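Muvbridge compra la distribuidora Fikex y suma 33 puntos de venta en el norte
NOTA DE PRENSA - Para difusión inmediata - 2018-06-15

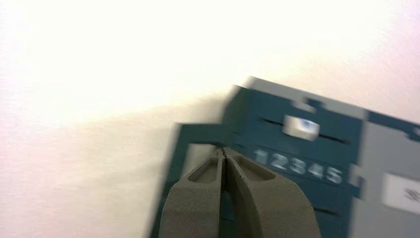
Muvbridge, mayorista de papelería y material de oficina, ha cerrado la compra del 100% de Fikex, distribuidora regional con sede en Logroño. La operación se firmó ayer. Importe: no se comunica, por acuerdo de las partes.

Con la compra, Muvbridge pasa a servir a 560 clientes profesionales entre librerías, colegios, gestorías y pequeños despachos, y suma los 33 puntos de venta asociados que trabajaban hasta ahora con Fikex en La Rioja, Navarra y Álava. Sin cierres previstos. La plantilla de Fikex, 20 personas, se mantiene íntegra, con las mismas condiciones y la misma antiguedad.

Las conversaciones arrancaron el año pasado y se aceleraron en mayo, una vez terminada la revisión de cuentas. El asesoramiento legal ha corrido a cargo del despacho Daly.

Qué cambia para los clientes
De momento, poco. Los pedidos se siguen haciendo por los mismos teléfonos y con los mismos comerciales. Tarifas vigentes respetadas hasta final de año, también los descuentos de campaña escolar ya pactados. Las facturas llevarán el nombre de Fikex hasta nuevo aviso, los clientes con domiciliación no tienen que hacer ningún trámite.

Lo que sí cambia es el reparto. Los dos almacenes, el de Logroño y el de Zaragoza, trabajarán con un único stock, y la mayor parte de las referencias saldrá al día siguiente del pedido. Hora de corte, las seis de la tarde. Para Pamplona y Vitoria habrá una segunda ruta por la mañana, muy pedida por las librerías en septiembre.

Campaña escolar
Es la prioridad del verano. Muvbridge adelanta a la primera semana de julio la entrega de cuadernos, forros, archivadores y material de escritura, para que las tiendas tengan la mercancía colocada antes de agosto. El catálogo conjunto ya está en imprenta. Incluye por primera vez la gama Idus, la marca propia de Muvbridge, con cuadernos de espiral, recambios y carpetas, que hasta la fecha solo se vendía en Aragón.

Los puntos de venta que quieran el expositor de Idus deben solicitarlo antes de fin de mes a su comercial. Sin coste, hasta agotar unidades. Devolución de excedentes admitida en octubre, embalaje original y albarán, como siempre.

"Llevábamos tiempo comprando a los mismos fabricantes y cruzándonos en las mismas carreteras. Tenía sentido juntarse", señalan desde la dirección de Muvbridge. Desde Fikex destacan que "el cliente va a seguir hablando con quien le coge el telefono desde hace casi 20 años".

Sobre Muvbridge
Mayorista de papelería, oficina y material escolar con sede en Zaragoza. Capital familiar. Distribuye marcas nacionales e importadas y la gama propia Idus.

Contacto de prensa
Muvbridge, departamento de comunicación. Se atienden peticiones de entrevista por orden de llegada, en horario de oficina.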